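4.2 Contact segmentation and time alignment

The planner described in Section 3 consumes demonstrations as sequences of contact phases. A phase is a span in which the set of bodies in contact does not change. Segmenting raw recordings into phases is therefore the first step, and errors made here carry through to the cost terms. An early version of the toolchain, used until July, cut the recordings on gripper velocity alone. It produced false boundaries whenever the operator paused in free space, and it missed slow insertions entirely.

The current segmenter, Nurley, takes three inputs: the six-axis pose of each hand-held gripper, the opening between its fingers, and the images from the camera on the tool. Poses are resampled to 30 Hz with cubic interpolation on position and spherical interpolation on orientation. Finger opening is filtered with a median window of 7 samples. A longer window was tried and rejected by Oláh and Hajdu on the grounds that it moved the release boundary later than the true loss of contact, which in turn taught the planner to retreat with the object still held.

Candidate boundaries come from changes in finger opening. Each candidate is then scored by a small image network that predicts one of four labels for the tool: free, approaching, holding, or placing. The network sees a short stack of frames and no pose data. We kept the two sources apart so that a tracking dropout would not corrupt both at once. The labels are smoothed with a Viterbi pass under a transition table that forbids, for instance, a direct step from free to placing.

In two-handed tasks each tool is segmented on its own and the results are merged afterward. The cup placement task (Figure 5) is a useful case. One hand can be in the placing phase while the other is free, and the merged sequence must keep the second hand from being treated as a constraint on the first.

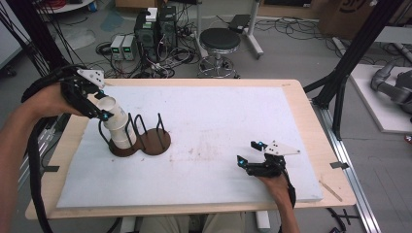
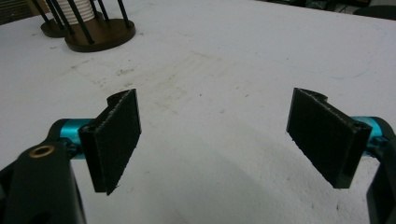

Figure 5. Cup placement task. First image: head-level view, with a stack of paper cups held in one gripper and leaning into the holder and the other gripper open. Second image: view from a camera on a gripper, with nothing between the finger pads.

Merging is done on a shared clock. Every stream is stamped on arrival by the logging process, Drirkdale, and a fixed offset per device is removed. The offsets are found by having the operator open and close each gripper in view of its own camera at the start of a session, then maximizing the correlation between the measured opening and the visual distance between the finger pads. Residual drift inside a session was small enough that we did not model it.

The main failure mode of the image network is confusion between free and approaching when the target lies far from the tool and near the border of the image. The pads take up a large, nearly constant part of the view, and the network can learn to rely on them to the exclusion of the background. Masking the pads during training reduced this confusion but hurt the holding label, where pad appearance matters. The compromise, suggested by Ho, is to mask the pads at random in half of the training stacks.

A second failure concerns nested objects. When one object is set partly inside another, finger opening stays constant through first contact, and no candidate boundary is raised. For these tasks we add candidates at local minima of tool speed below a threshold. This brings back some of the false boundaries seen in the early version, most of which the label scores then discard.

We checked the segmenter against 101 recordings marked by hand by Takács and Pálfi, working separately. A boundary was counted as correct if it fell within 5 samples of the marked one. Where the two annotators disagreed on the existence of a boundary, the recording was set aside and discussed, and the agreed marking was used. Most disagreements concerned the start of placing, for which the written instructions gave no exact rule. The instructions were revised to define it as the first visible contact between the held object and its support, and the affected recordings were marked again.

The output of this stage is a phase graph with one node per merged phase and the tool poses attached as trajectories in the frame of the nearest fixed object. Section 4.3 describes how these trajectories are turned into cost terms.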